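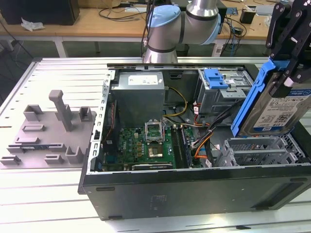

側板を外して横置きにしたデスクトップ型コンピュータの筐体内部。左上に電源ユニット、その下にマザーボードが見える。

パソコン筐体(パソコンきょうたい)

パソコン筐体とは、デスクトップ型コンピュータの構成部品を収納し、支持する箱状の構造物である。ケース、シャーシとも呼ばれる。厳密には、シャーシは部品を固定する骨格部分を指し、外装板や前面の化粧パネルを含めた全体を筐体と呼んで区別するが、日常の用法では混同されることが多い。

目次
1 概要
2 形状と分類
3 構造
4 材料と製法
5 冷却
6 電磁遮蔽
7 保守性
8 再使用と廃棄
9 脚注
10 関連項目

概要

筐体の役割は、部品の機械的な支持、外力や塵埃からの保護、冷却気流の形成、電磁波の遮蔽、利用者の感電防止に大別される。初期の個人向け計算機では基板とキーボードを一体の箱に収めたものが多かったが、拡張カードを用いる設計が普及するにつれ、本体を独立した箱とする形式が主流となった。

内部寸法は、収容する基板の規格によってほぼ決まる。取付穴の位置、背面の入出力端子の開口、電源の取付面が規格で定められているため、異なる製造者の部品を組み合わせることができる。一方、大手製造者の完成品には独自の寸法を採用したものもあり、この場合は市販の電源や基板への交換が制約される。

形状と分類

据置方向により、縦置きのタワー型と横置きのデスクトップ型に分けられる。タワー型はさらに、収容可能な基板の大きさと記憶装置用区画の数によって、フルタワー、ミドルタワー、ミニタワーなどに区分される。ただし区分の境界に統一的な基準はなく、同程度の容積の製品が製造者によって異なる名称で販売される例がある。

省スペース型は、拡張カードの高さを制限するか、記憶装置の区画を減らすことで容積を抑えたものである。縦横いずれの向きでも設置できる製品が多いが、縦置き時には転倒防止用の脚を必要とする場合がある。

サーバー用としては、標準ラックの幅に合わせた薄型の筐体が用いられる。この形式では前面から背面へ直線的に空気を流す設計が基本であり、一般のタワー型とは内部配置が大きく異なる。

構造

一般的なタワー型筐体は、底板、天板、前面板、背面板からなる枠体に、基板取付板と記憶装置用の区画を設けたものである。利用者が開閉するのは通常、基板の部品面に対向する側板であり、ねじ、つまみねじ、または掛金によって固定される。

基板は、取付板から突き出たスペーサーを介してねじ止めされる。スペーサーは、基板裏面のはんだ部が金属板に接触して短絡することを防ぐとともに、接地の経路としても機能する。取付板に余分なスペーサーを残したまま基板を固定すると、配線の短絡を招くおそれがある。

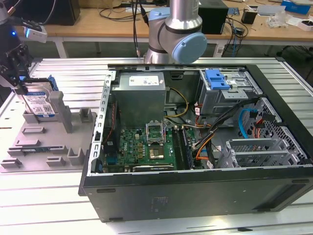

記憶装置用の区画には、3.5インチおよび2.5インチの装置に対応するものがある。固定方式には、側面からねじで直接止める方式と、樹脂製または金属製の枠に装置を取り付け、枠ごと差し込む方式がある。後者は工具を用いずに着脱できるものが多く、枠の側面にある弾性部が区画の溝や穴にかみ合って位置が決まる。枠の形状に互換性はなく、紛失した場合は同一機種用の部品を入手する必要がある。

回転式の記憶装置を収める区画では、防振ゴムを介して固定する設計がある。装置の振動が板金に伝わると共振による騒音を生じ、複数台を隣接させた場合には互いの振動が読み書きの性能に影響することがある。

電源ユニットの位置は、背面の上部または下部が一般的である。上部配置では電源のファンが筐体内の暖気の排出を補助する。下部配置では底面から外気を直接取り入れられるため、電源の吸気温度を低く保ちやすいが、床面の塵埃を吸い込みやすく、吸気口にはフィルターを要する。

材料と製法

骨格には亜鉛めっき鋼板が広く用いられる。剛性、加工性、価格の均衡がよく、めっき面が導電性を持つため接地にも都合がよい。アルミニウムは軽量で外観に優れるが、同じ板厚では剛性が低く、薄板では振動音が問題となりやすい。前面の化粧部には樹脂の射出成形品が多い。強化ガラスを側板に用いた製品もあるが、質量が大きく、運搬時の破損に注意を要する。

鋼板部品は、打抜き、曲げ、接合の順に加工される。接合にはリベット、抵抗溶接、折返しによるかしめが用いられる。低価格の製品では切断面のばりが残ることがあり、組立時の切創の原因となる。切断縁を内側に折り返す処理は、この危険を減らすと同時に縁の剛性を高める。

冷却

空冷では、前面または底面から吸気し、背面または天面から排気する構成が標準的である。背面板の通気部は多数の小穴を打ち抜いたものが多く、開口率を高めるほど空気抵抗は減るが、剛性と遮蔽性能は低下する。

吸気量が排気量を上回る状態を正圧、その逆を負圧という。正圧ではフィルターのない隙間からの塵埃の侵入が抑えられる。負圧では熱気の排出に有利な場合があるものの、隙間から塵埃を吸い込みやすい。内部配線は気流の障害となるため、基板取付板の裏側に配線用の空間を設ける設計が普及している。

電磁遮蔽

筐体は、内部の高周波回路から生じる不要輻射を抑える導電性の囲いとして働く。遮蔽の効果は、壁面の材質よりも継ぎ目や開口の長さに左右される。細長い隙間はその長辺に応じた波長の電磁波を通しやすいため、側板の縁に接触ばねを並べ、電気的な接続点の間隔を短くする方法がとられる。塗装を施す場合も、接触面は塗膜を除いておくのが通例である。

保守性

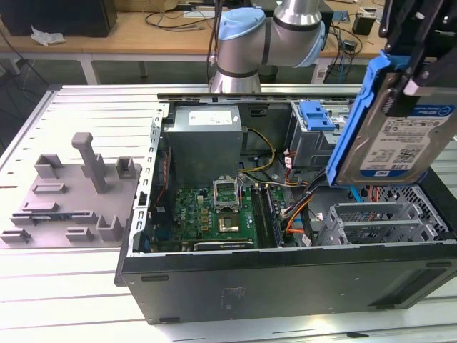
側板を取り外し、横倒しにした筐体。電源ユニットから黄色と黒の配線が延びる。

部品交換の際は、電源を遮断して電源コードを抜き、筐体を横に倒して開口面を上に向けると作業が容易になる。基板が水平になるため、落としたねじが隙間に入り込みにくく、重い拡張カードが端子に荷重をかけることもない。作業者は、静電気による部品の損傷を避けるため、事前に接地された金属に触れるか、接地用の腕輪を着用する。

保守性の評価には、側板の開放から対象部品の取外しまでの手順数や、必要な工具の種類が用いられる。フィッセルは、主要部品の交換に必要な工具を1種類に限定することが、作業時間の短縮よりもねじの取違えの防止に寄与すると論じた[1]。

再使用と廃棄

筐体の金属部は分別が比較的容易であり、鋼材として再資源化される。樹脂の化粧部は難燃剤や塗装を含むことがあり、材質表示がない場合には選別が難しい。異種材料を接着した構造は分離に手間がかかるため、はめ込みやねじによる接合が望ましいとされる。

規格に準拠した筐体は、内部の部品を更新しながら長期間使用できる。ただし、前面端子の規格の変化、ファンの取付寸法の違い、拡張カードの大型化により、古い筐体では新しい部品を収容できないことがある。ニンスワンは、筐体の寿命を決める要因として、板金の劣化よりも内部寸法の陳腐化を重視している[2]。

脚注
[1] Veerle Visser『計算機筐体の保守設計』Lappalainen、第5章。
[2] Buppha Nilsuwan「据置型計算機における筐体の再使用」『Linetti』第8巻、50頁。

関連項目
マザーボード
電源ユニット
拡張カード
ハードディスクドライブ
電磁両立性

最終更新 2026年4月7日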